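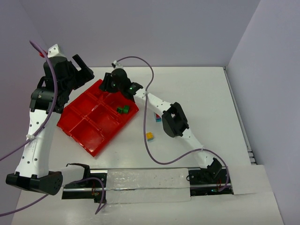 Schon im Zug nach Trenilley hatte ich den Zettel mit den Uhrzeiten dreimal auf- und wieder zugefaltet. Tag der offenen Tür bei Stusto, Mittwoch, Einlass ab 9 Uhr, und ich stand natürlich viel zu früh vor dem Tor! Wer wie ich seine halbe Kindheit mit Spielzeugkisten auf dem Teppich verbracht hat, versteht das vielleicht.

Der Rundgang beginnt im Lager, und da ging mir gleich das Herz auf: Regale bis unter die Decke, 1.000 Sortierkästen, alle mit Etikett, alle nach Farbe und Form geordnet. Puspita Mandagi führte unsere Gruppe (28 Leute, darunter erstaunlich viele Großeltern) und hatte auf jede Frage eine Antwort. Warum sechs Fächer und keine acht? Weil man in ein größeres Fach mit der ganzen Hand hineinkommt, auch mit einer kleinen. Das habe ich mir sofort für zu Hause notiert.

An den Probiertischen durfte man dann selbst ran: grüne Kunststoffteile zu grünen, Bausteine auf die Seite, und wer ein Fach voll hatte, bekam einen neuen Beutel. Ich bin dort hängen geblieben und habe prompt den Anfang der Vorführung verpasst.
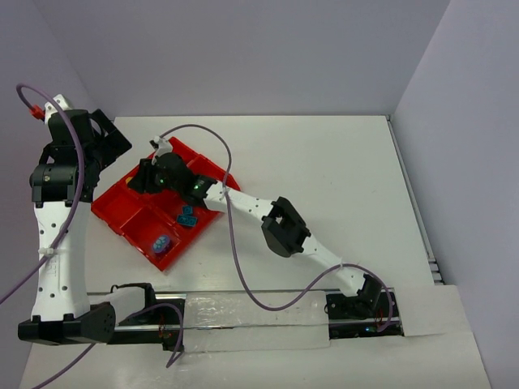
Die Sortierstationen sind für mich der schönste Teil des Hauses, weil man so nah herankommt und in Ruhe schauen kann. Auf dem Bild sieht man: weiße Tischplatte, hellgraue Wände auf drei Seiten, ein einziger Sortierkasten. Ein paar Kratzer hat die Platte auch, was mir gefallen hat – da wird eben gearbeitet. Am liebsten hätte ich mir gleich so eine Ecke für meine eigenen Kisten im Keller eingerichtet.

Mittags gab es Suppe und Brot in der Kantine, danach noch den Werksverkauf. Zwei Kästen sind es geworden, einer für Knöpfe, einer für den Enkel, und der Beutel mit Restteilen war so günstig, dass ich nicht vorbeikam. Parken kann man hinter der Halle, vom Bahnhof läuft man eine Viertelstunde am Kanal entlang. Im Februar soll es den nächsten Termin geben, dann auch mit Blick in die Spritzerei. Ich habe mich schon angemeldet!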